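I came late to letter writing, at an age when most of my friends had already given it up. Blame Fatemeh Mahmoudi. She moved to Midham in March with no phone plan and a box of stamps, and by the end of the month I had six letters from her, every one of them longer than anything I'd written since school.

So I had to answer! And I was terrible at it. My first try ran to half a page and was mostly weather. The second had a joke that needed explaining, and then I explained it, and that took up the other half.

What got me going was reading other people's. My aunt, Ladan Mousavi, kept 98 letters from her cousin in a biscuit tin, and she let me take the tin home for a weekend (I had to sign for it, she's like that). They're full of nothing. The price of plums, a neighbor's new gate, who wasn't speaking to whom. I read until two in the morning and I still want to know what happened with the gate.

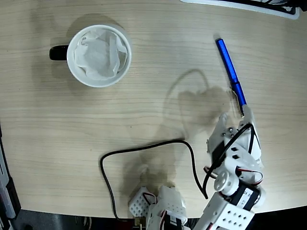

Plums and gates, then, are what I write about now. I keep my kit small, too, after a phase of buying fancy paper that I was too scared to use. A blue pen is plenty, the shiny kind with a bit of weight to it, and a table with some bare wood to lean on. If all you can see from your chair is a mug with a crumpled tissue stuffed in it, fine, put that in the letter. Fatemeh would write back asking if I had a cold.

My last one to her went to 12 pages and cost extra to mail. She hasn't answered yet.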